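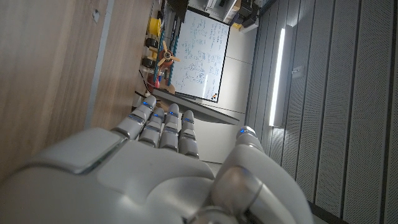

A white and silver robotic hand with blue lights at the joints and fingertips.

Section 4: Setting Up Your Watchlist and Earnings Alerts

Now for the fun part! Once your Bramodura account is linked you can start following companies, and the earnings alerts are (we think) the best thing in the whole program. Set aside a quiet quarter of an hour for your first list. Later ones go much faster.

Before you start
You need a confirmed email address and a finished Section 3. Your brokerage doesn't have to be connected. Alerts work fine without it.

4.1 Create a watchlist
1. Open the Lists tab and press New List.
2. Type a name. Short ones look better on a phone.
3. Start typing a company name or ticker in the Add box and pick the match from the menu.
4. Check the exchange shown next to the ticker. Many companies trade in more than one place, and prices will be in the local currency.
5. Press Save.

Note: One list holds up to 344 tickers. If you've hit that, wow, and please start a second list!

4.2 Turn on earnings alerts
1. Open your list and press the bell.
2. Choose Report Date, Results Posted, or both.
3. Set your lead time under Report Date. We love 2 days, enough to read last quarter's notes without rushing.
4. Pick email, phone or both.
5. Press Send Test. If the test hasn't shown up in a few minutes, look in your junk folder, then go to 4.4.

Caution: Report dates marked with a gray E are estimates. Companies move them, sometimes the evening before. Confirm the date on the company's own investor page before you place any order around it.

4.3 Set a price alert
1. Press and hold a ticker, then choose Price.
2. Enter an upper price, a lower price, or one of each.
3. Tick After Hours if you want alerts outside the regular session. Plenty of companies report after the close, so this little box matters a lot in August and the other busy months.

Caution: A price alert is a message only. It doesn't buy or sell anything, and the price may have moved by the time you read it.

4.4 If something goes wrong
Code 839: the ticker was changed or delisted. Remove it and search by company name.
Code 2652: your phone is blocking messages. Allow notifications for Bramodura in your phone settings and send the test again.

Go on to Section 5 to import past trades.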